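Workshop Tips I Brought Home from the Jillstead Open Day

I went over to Jillstead in May thinking I'd look at the robots for an hour, drink their coffee, and come home. I stayed until they were stacking the chairs! Kendra Landry, who was showing people through the shop, let me stand at the rope and pester her for most of the afternoon, and I came away with a page full of notes that have very little to do with owning a robot and a great deal to do with my own sorry workbench.

The work at hand was old desktop computers, plus a wall of holders for small things.
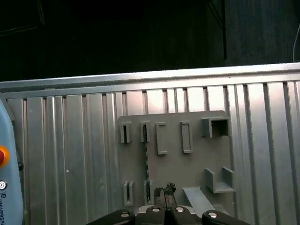
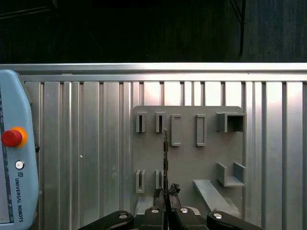
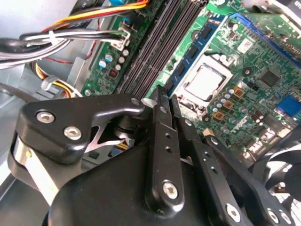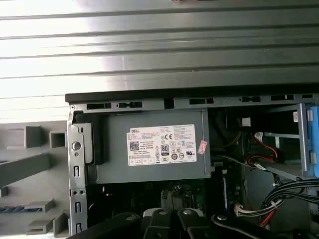
Give every tool one home, and make it a snug one. Kendra's rule is that if you can't put a thing back with your eyes closed, the holder is wrong. My screwdrivers have lived in a coffee can for 18 years, so you can imagine how I felt. I've since cut slots in a scrap of pine and screwed it up over the bench, and I haven't dug for the small Phillips once.

Hang the holders on the wall, at chest height if you can manage it. A bench fills up with whatever you set down on it (mine had a casserole dish on it last week), but a wall stays fairly honest.

Before you open up an old computer, shut it down, unplug it from the wall, and then press the power button once more and hold it for a few seconds. Touch bare metal on the case before you touch anything else. And please leave the power supply itself closed up - the box can hold a nasty charge long after the cord is out, and there's nothing in there a household needs.

Memory comes out by the clips at the ends of the slot. Push the clips, let the stick rise, and lift it by its edges. I used to just yank.

Take a picture with your phone before you pull any cable. I asked Torben Hellwig, who was running the demonstration after lunch, how he remembers where they all go, and he laughed and said he doesn't. He keeps his pictures in one folder per machine. I've started doing the same with the vacuum cleaner and the kitchen faucet.

For the screws, Torben likes an egg carton with the steps penciled on the lid, first cup for the first thing you took off, and so on around. When you put it all back you just go the other way. I paid 40 dollars for a magnetic tray some years ago and the egg carton is better, I'm sorry to say.

Dust goes outdoors. Short puffs from the can, held upright, and keep a finger on the fan blades so they don't spin. My neighbor swears by a paintbrush - a soft, dry one - and I think she's right about corners.

One more, from the drive home really: label your spare cords while you still know what they belong to. A bit of masking tape folded over the cord near the plug will do it. I found three I couldn't name, and they're in a box in the hall if anybody wants them.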